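How to sort small things from a desk drawer into one box

I want to share my method for the small things which live in every drawer and never have a place. I learned it after I moved to a new apartment in February and found that I had 8 drawers of such things. I do it now twice a year, and it takes one evening.

What you need

A table with free space, a cardboard box with low walls, a damp cloth, a marker pen and a bag for garbage. I do not buy plastic organizers. I bought a set from Zukari once, I paid 135 for it, and the compartments were too narrow for almost everything I own.

Step 1. Take everything out

Empty one drawer at a time on the table. Do not decide anything yet. Wipe the drawer inside and leave it open to dry while you work.

Step 2. Check the little cases

Small plastic cases with a lid are the most difficult, because we keep them for years without opening. Take each one in your hand and read the label first. Some of them come from a dentist or a shop as a kind of advertisement, and the label with the big letters tells you little about what you keep inside now. Open it, look, and close it well. If it is empty and the lid is still good, keep it for pins or buttons.

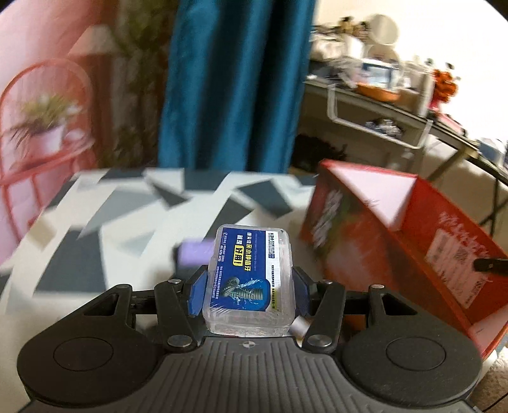

Step 3. Choose the box

A box from fruit or cookies is very good, also when it has bright colors and printing on it. The flaps can stay on. Fold them to the outside, so your hand can enter easily. Check that the bottom is closed firmly, and put a strip of tape over the seam if you have a doubt.

Step 4. Put the things in

Start with the case, near the far wall. After this come the bottles. A small bottle can lie on its side only if the cap is tight, so turn the cap once more before you put it down. Long things, for example marker pens, I lay next to a round container, and then they do not roll so much. Flat things go under the others. A key should stay where you can see it. I lost one key for 2 years in this way, under a pile of receipts.

Do not fill the box to the top. When you must dig, you will stop using it.

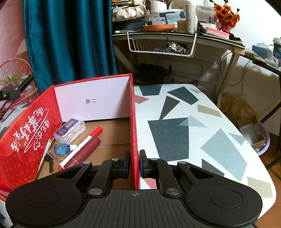 Nazmiye Dönmez wrote to me that she would never lay a bottle down in cardboard, even with a tight cap. Hers stand in an old cup in the corner of the box, and she changes the cup when it gets sticky. I tried it and it works well, but the cup takes much space, so for a small box I still prefer my way.

Step 5. Write what is inside

Write the name of the drawer on a piece of paper and tape it to the outside wall. Put the box back in the drawer if it fits, or on a shelf at the height of your eyes. Everything that did not go in the box, and that you did not miss until the next sorting, can go to the garbage bag.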